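November, 6:40 in the evening

Second coat of oil on the bench top went on last month and I have been putting off writing up how it cured. Short version: acceptable. The surface takes a wipe with a damp cloth and dries even. I pressed a thumbnail into the end grain on the offcut and it left no mark. The offcut was oiled on the same day from the same can of Sodalex, so I am treating it as a fair stand-in for the top.

The holes are the remaining problem. I drilled them in the spring for a fixture that Gerd Steinbach then moved to the other room, and they have served no purpose since. They collect dust, and anything small and flat that slides over one catches on the rim. Options considered:

- Leave them.
- Fill with tinted wax. Quick, reversible, soft. Would need redoing every few months.
- Glue in dowel plugs, trim flush, sand, oil. Permanent. The grain of a cut dowel faces up and takes oil darker than its surroundings, so each plug would show as a dot.
- Side-grain plugs cut from the offcut. Best match, most work. Needs a plug cutter, which Ilse Kramer has on loan until the 14th.

I am inclined toward the last. The offcut measures 31 cm by 27 cm, enough for all the plugs with spares for the ones I ruin. The smallest hole is pilot size and will get wax regardless.

Spent the morning on the loose items. The rule I wrote on the door in September says that nothing stays out on a work surface overnight unless it is in use the next day. It had stopped being followed, by me in particular. The green cube and the dark bowl are in use, so they stay. The hex keys went back in their roll. Two pens, a tape measure and a coffee mug went to their owners. I also emptied three drawers of the small-parts cabinet and found M4 washers in all of them, under different labels. Consolidated into one drawer, relabeled.

The green paint on the cube was chosen by Bastian Görtz two years ago. He brushed it on thin over bare wood, no primer, and I said at the time that it would scuff. The spare cubes from Ackermann came dipped and have held up better, but they are a millimeter oversize and I do not like mixing the sets. Repainting is on the list, below the holes.

Bench and small items, today:

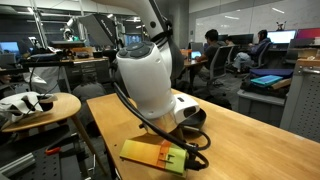
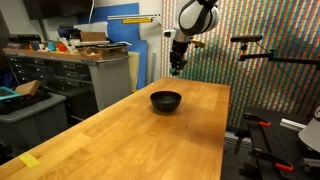
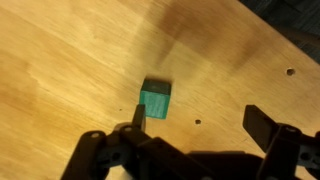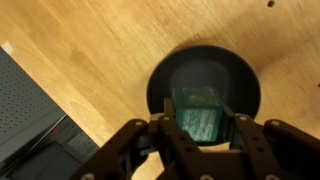
Volker Schwerdtfeger came by after lunch to argue about the bowl. He wants a wider one. I would keep the present one and put a disc of felt under it to stop it creeping across the oiled surface, which has less friction than the old bare wood did. He agreed to try felt first. I have a sheet of 3 mm in the cabinet, self-adhesive, and will cut the disc tomorrow with the circle cutter. If the adhesive lets go I will use contact cement.

Also raised: whether the bench should be turned so that its long side follows the wall. I measured. It fits, but the drawers behind it would then open only partway, and I use them more often than anyone uses the floor space we would gain. Left as is.

To order: wax sticks in two shades, 180 and 240 grit, one quart of primer. The Clekdale catalog has the wax cheaper but ships from Gutadau, and the last parcel from there took most of a month. I will pay the difference.

Gervásio Bragança has asked for the room from eight tomorrow. That leaves me an hour beforehand for the felt and none for the plugs. Must remember to ask Ilse about the cutter before she sends it back, and to check that it has the tapered barrel. The straight one leaves a gap at the rim that fills with oil and stays tacky.

Swept. Lights off at 7:15.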